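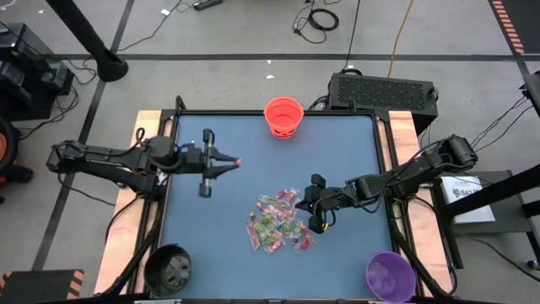
Notes for Unit 9: Teaching by Doing It Yourself, Badly, Many Times

Pivard Teaching Lab, two-arm bench
Read before your first lab slot. Bring the sheet with you. Copies left in the lab are used as coasters.

1. What this unit covers

Up to now you have told robots what to do by writing it down. You gave them positions, they went to the positions, and if the object had moved an inch to the left they closed their fingers on air with great confidence. This unit is about the other approach. You do the task, through the robot, and a record of you doing it becomes the lesson.

The task for the next three lab slots is candy. There is a heap of wrapped candy on the blue surface and there are three containers to put it in: the red-orange one behind the surface, the dark bucket at the lower left, and the purple bucket at the lower right. You will move candy from the heap to a container, one piece at a time, with two arms. A child of four could do this. The child would also eat the training set, so please do not feel superior or inferior to the child.

2. Two ways to show a robot something

By hand (kinesthetic teaching). You switch the arm to its slack mode, take hold of it near the wrist, and drag it through the motion. The joints report where they are, the recorder writes it down. You feel the weight of the arm and you find out quickly which poses it hates. The drawbacks: your own hands and forearms are all over the camera view, the arm moves like something being dragged (it is being dragged), and running two arms this way takes either two people or one person with unusual shoulders.

By remote control (teleoperation). You hold a pair of leader handles, and the arms on the bench follow. Your body stays out of the picture, both arms can work at once, and what the camera sees during the demonstration is close to what it will see when the robot is on its own. You lose touch. You will squeeze too hard, or squeeze nothing, and learn about it with your eyes.

We use remote control for the candy task. You did the hand-guided exercise in Unit 8 with the drawer, and the drawer has been repaired.

A question that comes up every term: why not record a human hand on video and skip the arms? People do work on that. Then someone has to turn a hand with five soft fingers into a gripper with two pointed ones, and the problem you skipped is back with a different name. It gets its own lecture in May.

3. Why candy

Wrapped candy is a rude object. The wrapper is clear in places, so the depth reading is unreliable. It crinkles, so the shape changes when you touch it. The loose plastic can be pinched without the piece inside it being pinched at all, and this looks like a good grasp until you lift. Pieces lie on top of each other, and pulling one can shift its neighbors.

Compare the wooden cubes from Unit 6. A cube has six sides and most of them are helpful.

The heap also means there is no fixed starting position to memorize. A policy that learns "go to this spot and close" will do fine on your first piece and be useless from then on. We want that failure to show up early, while it is still cheap.

4. Before you record

a. Check that both arms are in the rest pose on their own sides. Arm bases sit outboard of the wooden boards, and so do you.

b. Clear any loop of cable that lies over a board where an elbow is going to pass. Cable down the back of the arm is fine. Cable in front of the arm is a demonstration of something else.

c. Empty all three containers. Look inside them. "I'm pretty sure it was empty" appears in more lab reports than any equation in this course.

d. Pour the candy near the middle of the blue surface and leave it alone. No arranging. Students who tidy the heap get lovely demonstrations and a robot that can only work for tidy people.

e. Start the Doten recorder and wait for both arm channels and the camera to show green. If one is yellow, the timestamps are drifting and everything you record will be slightly in the past.

f. Say out loud which container you are filling this run. Type the same thing in the task field. These should match.

5. Running a demonstration

Move at a speed you could keep up for an hour. First-timers go either very slowly, as though defusing something, or very fast, as though being timed. You are not being timed. Slow demonstrations full of pauses are worse than they look, though: the policy sees long stretches where the right thing to do is nothing, and it learns to do nothing extremely well.

Bring one gripper in at a time. The other arm should wait off the heap with its fingers a little open, clear of the path. Two grippers in the heap together will sooner or later meet, and neither of them says excuse me.

Come down at an angle that lets the camera see the fingertips. If your gripper hides the piece you are taking, you are steering from memory, and the policy has no access to your memory.

Pinch across the body of the piece, past the loose ends of the wrapper. Lift straight up a short distance and stop for a beat. If it is going to drop, let it drop there, over the heap.

Carry it over the rim and open the fingers with the tips inside the container. Throwing is forbidden. Yes, it works. It works for you, because you have been throwing things since infancy.

Handing a piece from one arm to the other is allowed when the container is on the far side. Do it above open blue, never above the heap. Pick one arm as the giver and keep it the giver for the whole run.

When you miss, keep recording. Back off, look, try again. A clean recovery from a miss is the most useful thing you can give the policy, which is going to miss a great deal and at present has no idea what to do about it. What we do not want is a miss followed by nine seconds of waggling.

6. How many, and which ones to keep

Each pair records 16 runs. A run ends when the heap is gone or when you have moved 11 pieces, whichever comes first. Pooled with the other sections this gives us a set of about 700 runs, and that is the set everyone trains on. Your sloppy run is therefore everybody's sloppy run. Think of it as a potluck.

Discard a run if:

- an arm faulted or was stopped by the button
- a hand or sleeve entered the camera view after recording started
- a piece left the blue surface and went to the floor
- the container you filled is not the container in the task field
- you and your partner swapped handles partway through

Keep a run if:

- you dropped a piece on the surface and picked it up again
- you took the pieces in an odd order
- it was boring

There is always a pair who discards everything imperfect and ends up with four runs of great beauty. Four runs is four runs.

7. Things that go wrong in the data

Mixed styles. Your partner approaches from the left and you approach from the right. Both are fine. Averaged together they become a gripper coming straight down the middle into nothing. Some of the methods in Unit 10 can cope with two ways of doing a thing, and the Gajewski baseline you will use this week cannot. Agree with your partner on an approach before you start and write it at the top of your log.

Hidden knowledge. You remember that the red piece is the slippery one. The camera does not. If you find yourself making choices that could not be explained to a person looking at the same video, the robot won't learn them either, or it will learn something nearby and stranger.

Drift into trouble. The policy makes a small error, lands in a spot no demonstrator ever visited, makes a larger error there, and so on until it is pushing on the board with quiet determination. More perfect runs do not fix this. Runs that begin from slightly bad positions do. For your last few, start with a gripper already lowered beside the heap, or hanging in from one side at an awkward height.

Accidental clues. If you always fill the purple bucket after lunch, the policy may decide that afternoon light means purple. Mix the containers within a slot.

8. The Nistel handles

They are sensitive and they have no opinion about who is holding them. Engage the clutch only when your hands are settled. Disengage before you scratch your nose. The arms will follow a nose-scratch faithfully and at full speed.

If your wrist runs out of turn, clutch out, rewind your wrist, clutch in. Do this with an empty gripper when you can, and mark nothing in the log; the recorder notes it.

If the arms feel heavy or late, stop the run and tell the instructor. Do not compensate. Two years ago a whole section learned to steer ahead of a laggy arm, and so did the robot, which then ran beautifully early on a bench with no lag.

9. What to hand in

Due Tuesday, December 5, 2023, at the start of lecture.

One page per pair. List your runs, kept and discarded, with a few words on each discard. Pick one run where you recovered from a miss and describe what you looked at in order to decide what to do next. Then describe the same moment using only what the camera had. The gap between those two paragraphs is most of the grade.

Also answer: if you could add one more sensor to the gripper, what would it be, and which of your discarded runs would it have saved? "A better gripper" is not a sensor.

Put the candy back in its bag after your slot. It has been handled by everyone in three sections and by two robots, and the robots are the clean ones. Do not eat it.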